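Home Notes Budget Contact

Budget for the second arm, April 10, 2025

Tian quoted eight weeks on the arm. The gripper is a separate line, and so is the spare cable.

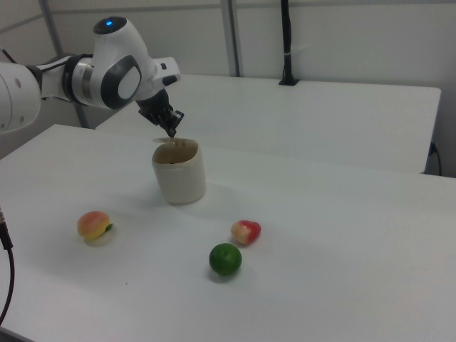
Gripper over the cup, fruit in front.

Fingertips go on the January order with Plasport.

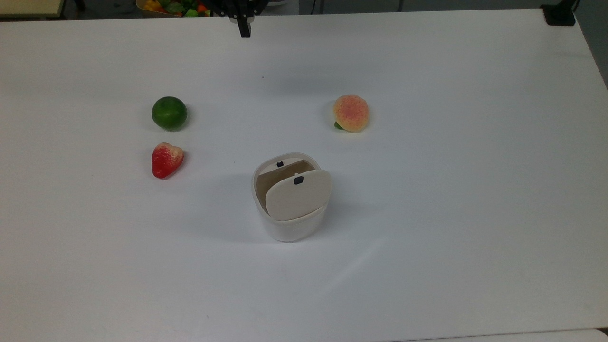
Containers are the cheap line – 49 for a set of three. I want lidded ones, and a hinged lid standing open like the one between the strawberry and the peach needs clearance in the plan.

3 comments Share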